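I've been soldering hobby circuits since school, and I'm fed up with the idea that every little job needs a microcontroller. My hall light wants to come on when it gets dark. A comparator, a light sensor and a relay will do that all day long, and I can fix it with a meter and a cup of tea!

Glenys Tautahi at our Thursday club disagrees (loudly). She says a programmable board costs next to nothing now, and she can change the delay without touching an iron. Fair enough, but her last one needed 304 lines of code to switch a lamp.
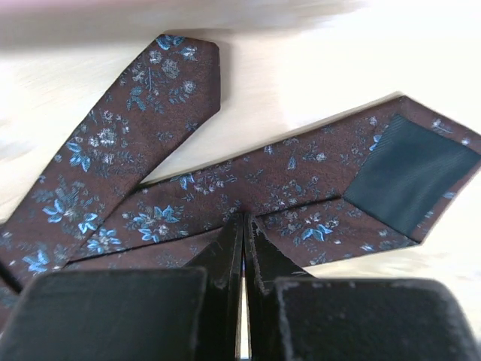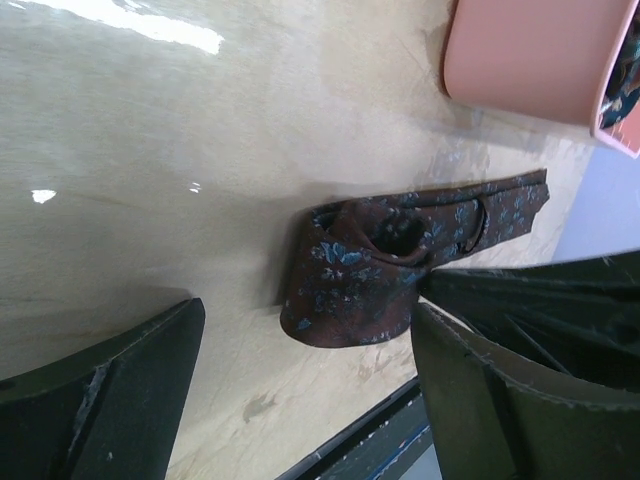 What bothers me more is what beginners miss. If you've never turned a trimmer and watched the threshold shift, a sensor is just a number on a screen. I'd have everyone build two or three plain analogue circuits first, then go and buy whatever board they fancy. Mine has six parts on it, and I'm still fiddling with the hysteresis.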